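Club racing: does a new clutch reset the grid penalty?

Posted 28/07/2020 by Sumby

I run a front-wheel-drive hatchback in the regional touring class and had to change the gearbox between qualifying and the first race at Priltdale. I took the grid penalty and started from the back. No complaint there, since it's in the rules. Afterward I was told by another driver that because I also replaced the clutch, I'd have to carry a second penalty into the August meeting. I can't find this anywhere. The rule book only says that a sealed part changed after qualifying costs you your grid spot. Is the clutch a sealed part or not? The car is in the up to 2000 cc class if that matters.

Zostano

The clutch isn't sealed in that class. The sealed parts are the engine, the gearbox casing and the final drive. You can change a clutch, driveshafts or an engine mount any time the car isn't in parc ferme, and you don't have to tell the scrutineer first, although I would.

Where people get caught is the flywheel. In the over 2000 cc class it counts as part of the engine, so if you take it off the seal has to be broken and logged. In your class it doesn't. I expect the other driver has moved down from the bigger class and is going by the old sheet.

As for carrying a penalty over, that only happens if you couldn't serve it at the meeting where you got it, say if you changed the gearbox and then didn't start. You started from the back, so it's served. Check the results sheet. There should be a note beside your car number with the word "served" — if it's missing, write to the race secretary before the results are made final. You have 21 days.

Diệp

Agree with the above. I had the same thing with a gearbox last year and the note was left off my sheet. It was fixed with one email but I had to send a copy of the scrutineer's slip, so find yours now. Mine had been under the seat of the van the whole time.

Also worth knowing that the replacement gearbox has to be sealed before the next qualifying session. They charge 40 for a new seal if you do it on the day and nothing if you book ahead.

Priltdale_marshal

Just fit a stronger gearbox. The stock ones don't like more than 3000 miles of racing anyway. Not sure about the clutch rule, I only do flags.

Sumby

Thanks, found the slip and the note is on the sheet, so I'm all set for August. I'll book the seal ahead.
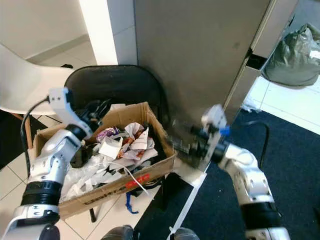

More in Touring Cars and Club Racing

Can I use last season's wet tires in qualifying?
Ballast after a podium: who fits it and where
Starting from the pit lane with a late entry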